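Search products Search Go All categories

Fusance Two-Arm Classroom Kit
May 18, 2018
By Veerle Jansen

Fusance sells this kit to school clubs as a way into robotics "in one afternoon." Our club at Flatberg needed 3 afternoons before both arms would move on command, and two of those went to cables. The blue housings snap together fine. The wiring guide is one sheet, and the drawing on it shows a different connector from the one in the box.

You get two arms with two-fingered grippers, servos, a camera for each arm and a table clamp set. You don't get a table. The product sheet says the arms can "handle everyday household tasks," so the students picked shirt folding for the June contest at Ranau. I told them to pick blocks. They outvoted me.

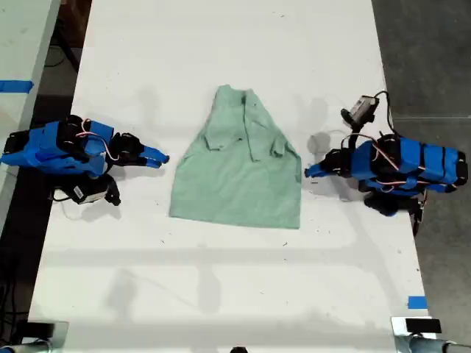

Collars are the hard part, and a gripper with pointed tips is a poor tool for thin cotton. It pinches one layer when you want two, or it pinches nothing and closes anyway. Hendrik Mertens, who coaches the team with me, thinks softer tips would fix most of it. Maybe. Fusance sells those separately.

The students logged 400 tries on sleeves alone and called 76 of them good, by a standard I'd call generous. They have learned a lot about logging. Whether they've learned much about robots I can't say yet.

Price is 600 for the pair, clamps included. Fair for the hardware, steep for the instructions. If your club has a patient adult and a contest date that can slip, consider it. If you were sold on the laundry video, watch it again and look for the cuts.

Comments (3)

Puspita Saragih: We bought ours through Lambrechts and got the same wrong wiring sheet. They did email a new one when I asked.

Hendrik Dijkstra: 76 out of 400 is better than my kids do at home.

Hendrik Nijs: Did you try starching the shirt? Our team did and the sleeves went better, though the judges may not allow it.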